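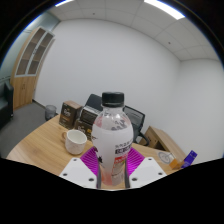 # Keeping herbs, greens and roots going through the week

Most of the vegetables thrown out in a home kitchen were fine when they came in the door. They went limp in the wrong drawer or sat in a sealed bag with a puddle in the bottom. These notes cover the ones we get asked about most.

## Soft herbs

Parsley, coriander, dill and mint all keep well standing in a glass of water in the fridge. Trim the ends first, pull off any leaves that would sit under the water, and drape a produce bag over the top. Change the water when it goes cloudy.

Basil is the exception. It turns black in the cold, so leave it on the counter out of direct sun and use it from the top down.

## Woody herbs

Rosemary, thyme and sage want less moisture. Roll them in a barely damp tea towel and put the roll in a container with the lid on. If you have more than you can use, strip the leaves, chop them, pack them into an ice cube tray and cover with olive oil. Once frozen, tip the cubes into a bag. One cube is enough to start a pan of onions.

## Lettuce and other greens

Wash the lot when you get home. Fill the sink with cold water, swish the leaves, then lift them out so the grit stays behind. Spin them, and spin them again. Line a container with paper towel, add the leaves without pressing them down, and lay another sheet on top. Swap the paper if it feels soggy.

Silverbeet and kale can be treated the same way, but take the stems off and keep them separately. The stems go into soup or get sliced thin and fried with garlic.

Limp leaves will often come back after 5 minutes in iced water. Slimy ones won't, so pick those out before they spoil the rest.

## Carrots, beets and radishes

Cut the tops off straight away. They pull water out of the root, and a carrot stored with its fronds on will bend by the weekend. Leave a short stub on beets so they don't bleed when boiled.

Unwashed roots last longest. Put them in a bag with a few holes in it, in the bottom drawer. If you like cut carrot sticks ready for lunches, keep them in a container of cold water and change it every second day.

Beet tops are good eating. Wilt them in a pan with butter and a bit of vinegar. Naa Dramani puts radish tops through her pesto, half and half with basil, and you'd need to be told.

## Onions, garlic and potatoes

Somewhere dark and dry with a bit of air. Don't keep potatoes and onions in the same basket, as the potatoes will sprout sooner. Cut onion goes in a glass jar with a tight lid, otherwise the milk will taste of it.

## Mushrooms

Paper bag, middle shelf. Take them out of the plastic wrap as soon as you're home. Wipe with a cloth before cooking, or rinse quickly if they're very dirty and cook them right after.

## Using up the odds and ends

Saturday is a good day to empty the drawers. This is the tray bake we make most:

- 300 g mixed roots, cut to the same size
- 1 onion, in wedges
- 3 tablespoons olive oil
- salt, pepper and a pinch of cumin

Heat the oven to 200°C. Toss everything on a tray and roast until the edges colour, turning once. Add any chopped greens for the last few minutes.

Leftovers go into an omelette or get blended with stock. Femke Coppens adds a spoonful of yogourt and some lemon zest to hers and eats it cold.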